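**Tue 26 January**

# Fencombe opens its evening tea and foot bath program to everyone

FENCOMBE: The Coto Wellness House is throwing its doors open this spring with a free evening program built around two of the oldest comforts going, warm herbal foot baths and a good pot of tea. Sessions run for nine weeks in the house's upstairs rooms, and anyone over 16 can join, whether or not they have ever set foot in the building before.

The program grew out of a small winter trial that filled up in two days. Word got around (mostly through the bakery downstairs, it has to be said) and the waiting list soon reached 70 names. With the new rooms finished and a second kettle station plumbed in, Coto can now seat 30 people each evening, and we could not be happier about it!

"My grandmother soaked her feet every night with ginger and dried mugwort, and she would not hear of going to bed without it," said Wanting Fan, program lead at Coto. "I grew up thinking every family did this. Then I moved here and found that my neighbors had their own versions, with mustard powder or Epsom salts or pine. I wanted to put all those people in one room with their shoes off."

Each evening starts with a short talk on one home tradition and where it comes from. Ginger baths come first, followed by linden flower tea, barley tea, warm milk with turmeric, and the salt and rosemary soaks many local families remember from childhood. After the talk, guests pick a basin, choose their herbs from the long table and settle in. Tea comes around while they soak. There is music on some nights and plain quiet on others, and the printed schedule marks which is which.

Jonalyn Talavera, who blends the teas, has spent the past year tasting her way through family recipes sent in by guests. Four of them made it onto the spring menu, including a lemongrass and pandan blend from her own mother's kitchen.

"I kept the recipes the way people wrote them down, even the odd ones," Talavera said. "One card just said 'enough mint.' We had a lovely afternoon working out how much that was."

The herbs come from Plokden, the growers' cooperative on the east side of town, which has set aside two raised beds for the program and will dry everything on site. Basins and towels are on loan from the Feng bathhouse, where they will go back for washing after every session.

Coto would like to be clear that these are evenings for comfort and company, and they do not replace medical care. Guests who are pregnant, who have diabetes or poor circulation, or who have open cuts on their feet should speak with their doctor before booking a soak. Anyone who would sooner skip the water is warmly invited to come for the talk and the tea, and a full list of ingredients is posted at the door for people with allergies.
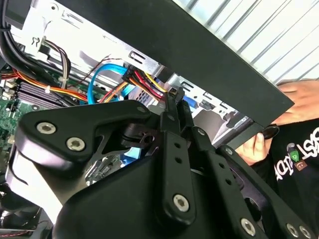 *Matte black plates and linkage arms, fastened with silver hex screws.*

Booking opens this week at the front desk and by phone. Places are free, though guests are asked to cancel if their plans change so that the next person on the list can come. The upstairs rooms are reached by elevator from the side entrance, and seats with arms can be reserved when booking. Please bring a pair of warm socks for the walk home.

A second round is planned for June, with cooler foot baths, iced barley tea and, if the weather plays along, a few evenings out in the courtyard. Families with a remedy or a tea recipe to share can drop a card in the wooden box at reception. Wanting Fan reads every one of them and is especially keen to hear about baths made with citrus peel.

**About Coto Wellness House**

Coto Wellness House offers classes, talks and quiet rooms for the people of Fencombe and the villages nearby. It is open six days a week.

**Press contact:** Jonalyn Talavera, Coto Wellness House front desk, Fencombe. Reporters who would like to sit in on an evening are welcome and should bring a towel.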